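Meal timing

Meal timing is the arrangement of eating and drinking across the day. It is treated in nutrition as a separate matter from the amount and kind of food eaten. The subject covers the number of meals, the length of the gaps between them, the hour of the first and last meal, and the overnight fast.

Background

Three daily meals are common in many countries, but the pattern is far from universal. Working hours, school schedules, climate and religious practice all affect when people eat. In farming households the main meal has often been taken at midday, while office work tends to move it to the evening.

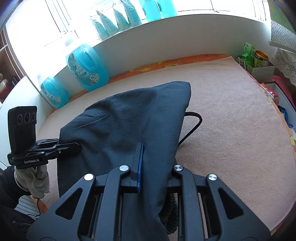
The body's handling of food also varies over the day. Blood sugar generally rises more after a late evening meal than after the same meal eaten in the morning. This difference is linked to the internal clock, which influences the release of insulin and the pace of digestion.

The Cluva survey

The Cluva survey, directed by Ngozi Bako and Subbarao Shetty, collected food diaries from 687 adults over 14 days. Its report, dated 30/08/2018, found that 33 percent of participants ate their largest meal after eight in the evening. Participants on rotating shifts recorded the widest variation in meal hours. Debashish Roy later questioned the findings, noting that diaries kept by hand often leave out snacks and sweetened drinks.

Eating windows

Some plans limit food to a fixed part of the day. The Ranasinghe schedule, described by Kavinda Pramanik, allows meals within a seven-hour window and leaves the remaining 17 hours for water and unsweetened drinks. Weight loss on such plans is usually attributed to a lower total intake of food. Long fasts are not generally advised for children, pregnant women or people who take medicine to lower blood sugar, except under medical supervision.
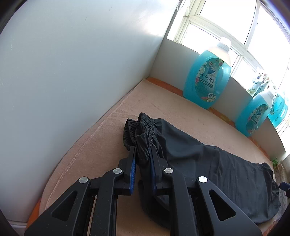
See also

Breakfast
Circadian rhythm
Fasting
Shift work and diet
Snack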